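Soft fingers vs the Mulmont jaws, two-arm cell

rluik
2024-08-18
Two arms on the front rail, same grippers both sides. I'm told soft fingers beat the stock Mulmont jaws on small parts. I have my doubts at 300 a pair.
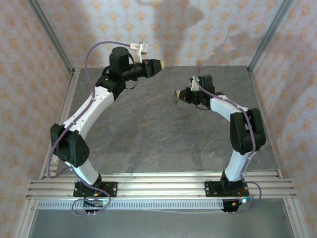 Both arms on the rail, grippers facing.

zane_k
What are you testing on? Blocks prove nothing, anything picks up a block.

rluik
Thin wire and rings. The yellow fingers have cutouts all the way through, so I expect them to twist under side load - the Bandmont ones did in March. View from the wrist camera, other arm's fingers shut:

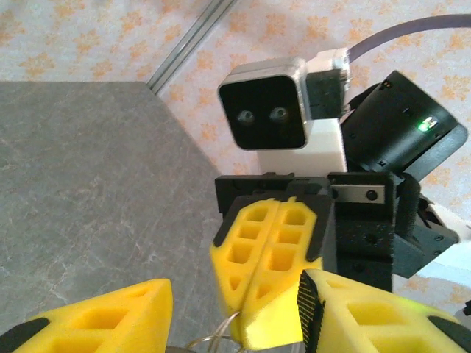 Dalia Rozīte
I don't buy the side load worry. We ran 610 handovers on Nirkholm fingers and had 19 drops, nearly all down to bad timing in the controller. Swap that before you blame the foam.

rluik
Same controller for both sets or it's no comparison. And drops on what, exactly?

Dalia Rozīte
Mostly pens. Fair point, wire is harder.

zane_k
So no numbers on wire from anyone. I'd keep the jaws.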